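Notes for Unit 4: Gathering Demonstrations for a Drawer Task
Carys Meredith, with corrections from Tudur Maddocks

Last updated: September

Read these before your lab slot. They assume you have done the Unit 3 reading on learning from demonstration and have driven the arm at least once.

The task we use is called Kuliten. The operator moves cutlery between the countertop and the open drawer, one item at a time. It is short, and a failed attempt costs very little, so it suits a first collection. Each group records 100 demonstrations over 2 sessions, with 4 people taking turns as operator. Change operators after every block. People move at different speeds and approach the drawer from different sides, and the model should see that spread.

What counts as one demonstration

An episode starts with the gripper open and clear of the counter. It ends when the item has been released and the gripper is clear again. Stop recording promptly. Long idle stretches at the end teach the model to sit still, and trimming them later in Janex takes longer than you expect.

Keep episodes where the first grasp misses and the operator recovers. Label them "recovery." Throw out episodes where someone reaches in by hand or the recording starts with the item already held.

Vary between episodes: where the item lies, which way it points, and how far the drawer is pulled out. Leave the other things on the counter alone within a block, then move them before the next one. Write the changes on the block sheet — one line is enough.

Camera views at the drawer station, two from the wrist and two of the counter: 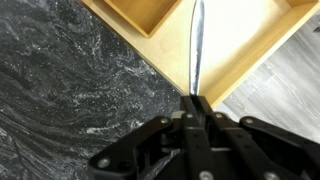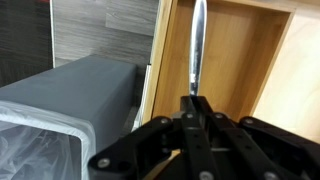
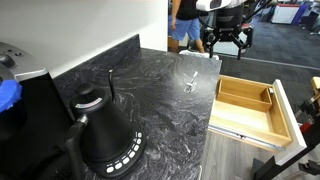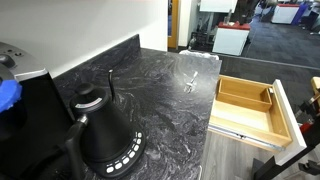

A policy trained on these recordings gets only what the cameras give it, so check the views before you check anything else. The wrist camera is good for the last part of a motion and poor for planning the first part. In both wrist views the blade stands straight up from the fingers and the handle is hidden, so the model cannot learn from that camera how much handle is in the grip. The wider views take in the counter and the drawer together, but a small utensil on the dark marble covers very little of the picture. If you lower the resolution to speed up training, open a few resized pictures and make sure you can still find it. Groups using the Vaughan loader should set the batch size to 32 and leave the other defaults as they are. Upload each block to Clurkenach on the day you record it, with the block sheet attached, and tell Tudur if any camera dropped out partway through.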